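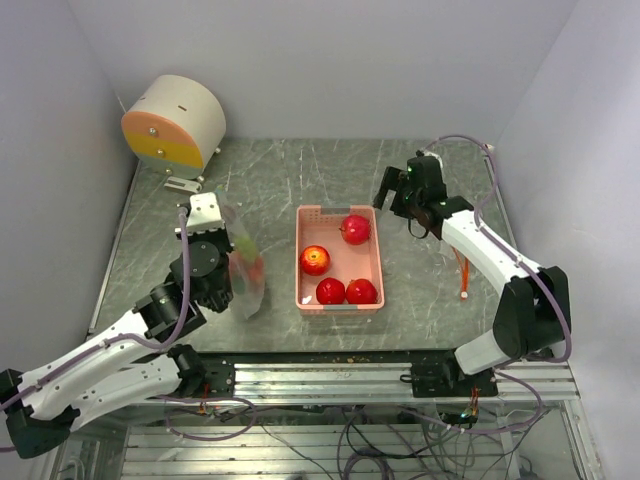 Re: Elovcombe – who else is still watching?

Date: 20/08/2022

> I gave up on Elovcombe back in April. The wedding took 6 episodes and then the groom had lost his memory anyway. Does it get any better, or should I just read the recaps and go to bed early?

Don't go to bed early! I nearly gave up at the same spot, but the wedding business is finished by episode 32 and after that it really moves. The Eberhard family lose the hotel, the grandmother stops speaking to both sons (her favourite as well, which I never saw coming), and everyone has to pack up and move to Wornport for the winter.

The memory thing does drag on a bit, I'll give you that. He gets it back in the boathouse and then pretends he hasn't for two whole episodes so he can listen in on his brother – silly, but I was glued to it.

My only real grumble is the new theme music. The old one had that lovely cello and now it sounds like an ad for yogurt. Oh, and they've changed the colour of the grandmother's parlour with no explanation at all, did anyone else catch that?

If you liked Flustasholm you'll enjoy the Wornport part, it has the same sort of neighbours who turn up at the kitchen door with bad news. Skip the ski trip episode, you won't miss a thing.

Please nobody post about the finale until Monday, I'm still two behind and my sister has already tried to tell me who's in the car.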